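Home | Forums | Classroom and Play | Search | Log in

Foam dice for indoor games - do they keep their shape?

3 min read | 14 comments | 2 shares

sikora_plays
4 Aug 2022
Hello all. I run a games hour for children in a community hall and I want to replace our hard plastic dice with foam ones. The floor is hard and the noise is terrible when everybody throws at the same time. I look at two sets, one from Brovex and one from Sendari. The Brovex set is 60 mm on each side, the Sendari is smaller. Does anybody use such dice for a long time? I am afraid that the corners become flat and then the die is not fair anymore.

Parn_tere
We have the foam kind since April and I am satisfied with them. The children throw them straight on the floor, no tray and no mat. I bought mixed colors so that each team has its own, and this I recommend very much, it stops many quarrels.

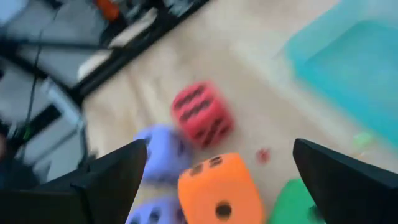 Some of our dice on the floor: orange, lavender, red and a bit of the green one.

The corners are rounded from the beginning, so I do not see that they get worse. The dots are black and easy to read from standing height - for me this was more important than the size.

boxlid200
I must disagree a little. Rounded corners are exactly the problem. A soft die with round corners rolls too far and goes under the radiator. We spent half of the game on our knees. For a race game I prefer wooden dice in a felt tray, and the noise is not so bad.

sikora_plays
A tray is difficult for us because the children sit in a big circle. But the radiator I understand, we have two of them.

Parn_tere
Put a rolled towel in front of the radiator. And about fairness, it is a game for children, they do not make statistics.

boxlid200
Mine do! My older group threw one die 200 times and wrote everything down. The six came too often, they were very proud to tell me.

quietcorner
How do you clean them? Ours was in somebody's mouth already in the first week.

Parn_tere
Warm water with a little dish soap, then I press them in a towel and leave them overnight. Do not use the dryer. I tried it with one old die and now it is more like a potato.

sikora_plays
Thank you. I will order the Brovex set in mixed colors and bring the towels from home.

Reply | Share | Next thread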